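Zastemby bin liners, two months in

Posted 2/22/21 by Kiều La

I go through a silly number of trash bags, so when the Memevel ones I'd bought for years went up in price I switched to Zastemby, the pale yellow kind. A roll cost me $2 and has 16 bags on it. First impression – thin! I really thought they'd split on day one.

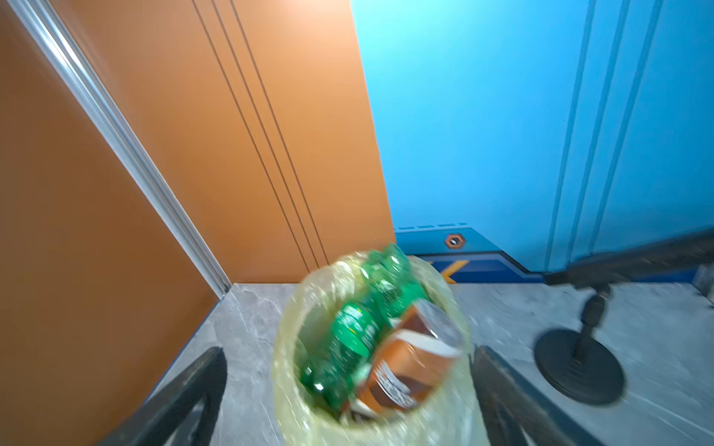 Two green bottles and a cup in a yellow bag.

They've mostly held. Bottles and cups are fine, coffee grounds are fine, and only 2 have ripped on me so far (one was a broken picture frame, so my fault). The other 14 made it to the curb in one piece. The perforations are my big gripe, because they never tear straight.

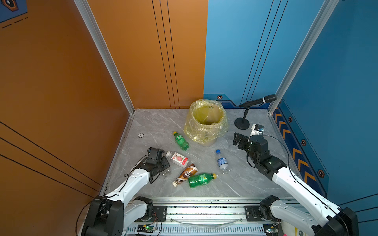
Do they smell of anything?
Only a little when you first open the roll, and it fades overnight.

My sister in Nunholm swears by drawstrings and won't hear a word about these. I do miss a drawstring! You have to gather the top and knot it, so leave yourself some slack.

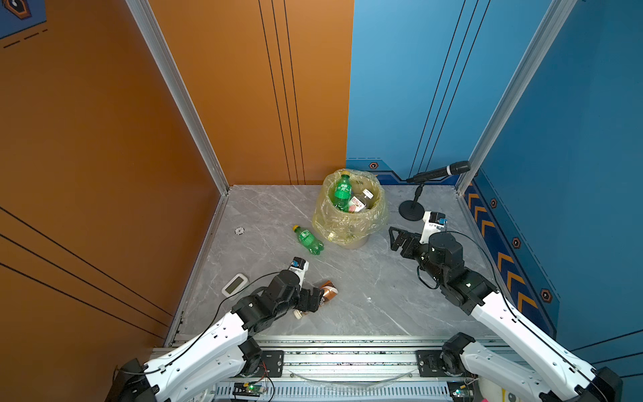 Orange wall, blue wall, gray marble-patterned floor.

Opening one up is fiddly too. I rub the end between my fingers until it gives, then shake it hard – works most mornings. Would I buy them again? Sure, I've already got the next roll under the sink.

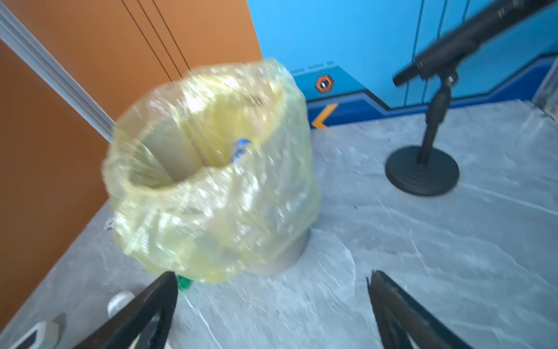
For the kitchen I'd still pay extra for something thicker, especially in May when the melon rinds start piling up.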